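Staniforth Folded Favours: notes on the collection

Welcome, and thank you for stopping by! This folder gathers the pictures and notes that Ertuğrul Yazıcı and I have been keeping on folded cloth pieces, the little wrapped sort you put out on a tray for guests at an engagement or a henna night. It started as a way to settle a family argument over how the folds should go (we never did settle it) and grew from there.

What's inside

There are 679 pictures in the set, sorted into 70 folders by the colour of the cloth, with a plain text file of notes beside each one. The folder called Eltovus holds the trays and dishes. Ustel holds the fabric pieces, and that's the one most people come for.

How the notes are written

We've kept to everyday words. A piece is "folded", "tied" or "open", and if we couldn't tell which fabric it was we wrote "fabric" and left it at that. Please do the same if you send us corrections. Colours are whatever we'd call them at home, so purple covers everything from grape to plum, and my apologies to anyone who dyes cloth for a living.

Known gaps

Frayed edges are marked only in version 2 and later. Shiny cloth is hard to label well near a window, and 315 of the pictures still need a second look for that reason. Ertuğrul is working through them in the evenings, bless him.

Using the collection

You're welcome to use it for craft classes, pattern work or study. A mention of Staniforth would be lovely. Questions can go to Ataberk Kocabaş, who looks after the files.

Folded piece with a ribbed ribbon around the middle, gold-coloured tray, striped bedspread. 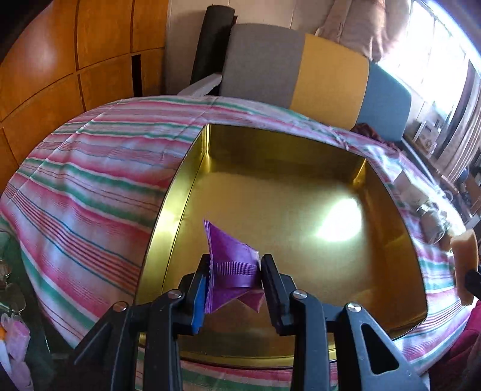 Rindero, July 19, 2019

The tray goes under "metal, raised sides" in Eltovus, and the purple piece is under "folded, ribboned" in Ustel. The next update is planned for October.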